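Gripper comparison evenings at Gridwood: taking part

Gridwood is looking for people to spend an evening driving our two-armed robot and telling us, at whatever length you like, which hands you got on with. You needn't have touched a robot before (most of us hadn't either, once), and we do supply biscuits. Each place lasts from October until we run out of grippers to argue over.

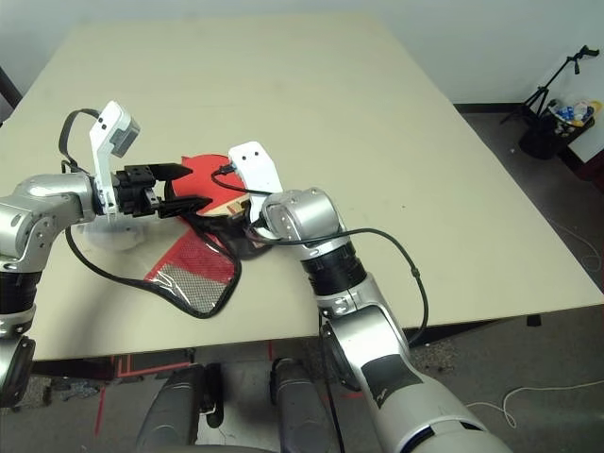

I came in sure I'd want the softest fingers going, and after one evening on the bat case I'd changed my mind completely. Settimio Gentile

We'd love to hear that sort of thing from you too. The paddle case has become our favourite task, being floppy in some places and stiff in others, and you'll meet it with both arms.
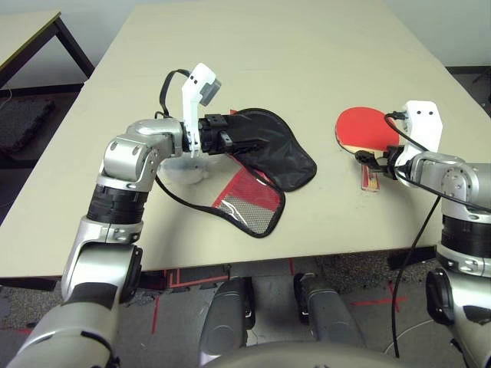 Case to the left, paddle to the right

You'll have 40 minutes per set of fingers, then a short form and a chat. We're also comparing two controllers, Sosus and our own, so please do say which one made your shoulders ache!

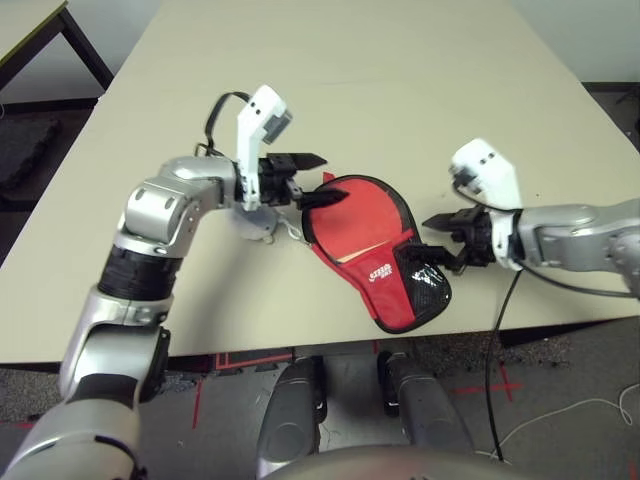
What we offer

A payment of 2000 points on your Jollville travel card, supper, and a lift to the station if you finish after 9. There are 19 places. Small soft things, keyrings and bag charms included, get an evening of their own using the wrist cameras.
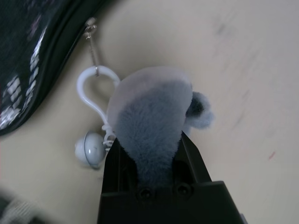
Posted by the Gentile bench, Gridwood, Jollville

To put your name down, write to the bench with the evenings you can manage and whether you're left-handed, as we're rather short of left-handers.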